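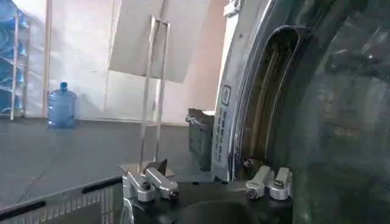 Brekport Button and Celluloid Collectors
Minutes of the winter meeting, 20 December 2021

The meeting opened late, after a wait for the key to the display cabinet. The minutes of the last meeting were accepted with one correction: the lot from the Willirham sale was described there as "bone buttons." Two members had since looked at them under a loupe and found no pores or streaks. The entry now reads "buttons, material not established."

1. The Boersma combs

The chair reported on the offer of 40 hair combs and three dresser trays from the Boersma estate. The seller's list calls all of them products of the Boersma works at Willirham and dates the factory to 189-something, last digit illegible. The asking price is $70 per comb, with the trays thrown in.

Several members doubted the list. Only four combs carry any stamp, and on two of those the stamp could be a retailer's. The others are attributed on "style," and it was pointed out that every comb shop in the region copied the same few patterns. One member asked how a works that supposedly employed 100 hands left no payroll, no catalog and one advertisement. The chair said records may have burned. The member replied that records always seem to have burned. This was noted at the member's request.

The "tortoise shell" claimed for the six best pieces was also questioned. The photographs sent by the estate show a very even mottling, and mottling that even usually means dyed horn or celluloid. There was a reminder that real shell brings legal restrictions on sale and that the club should not buy any until somebody has read them properly. The hot needle test was proposed and voted down. It marks the piece, and on celluloid it is a fire risk.

Agreed: no offer for the full lot. The club will ask to inspect the four stamped combs in person and will pay nothing toward the estate's shipping.

2. Celluloid storage

A vinegar or camphor smell was reported from the second drawer. Opinion was divided on whether it comes from the collar box or from the drawer liner, which is newer than it should be. The collar box has been moved to an open shelf, away from the metal pins. If the smell follows it, it goes out of the collection.

The sealed display cases bought last year were discussed again. The supplier described them as archival. No member has been able to find out what was meant by this, and the supplier's answer was to send the brochure a second time. The lids will be left propped open until there is a better answer.

3. Griltalow polish

A sample jar of Griltalow was passed around. The label says it is safe for horn, shell, ivory, amber and "all early plastics." Members felt that was a lot to ask of one jar. It was tried on a broken horn side comb with no value. The shine was good on the night, but so is the shine from cooking oil. The comb will be looked at again in April. Until then nothing in the collection is to be treated with it.

4. Printed guide

The draft guide to regional comb makers came back with comments. The main objection was to the word "master," used of eleven different carvers, most of whom are known only from a census line. It will be taken out except where a source uses it. The paragraph saying that bobbed hair killed the comb trade will be softened. One member has seen order books showing trouble well before that, and offered to bring copies. The same offer was made in 2019.

Printing is put off until the copies are seen.

5. Other business

A request to lend the peineta to the Brekport spring window display was refused on account of sunlight. The offer of a curtain did not change the vote.

Dues stay as they are. The proposal for a club badge was not seconded.

Next meeting in April. Members are asked to bring any comb with a readable stamp, and to leave the unreadable ones at home.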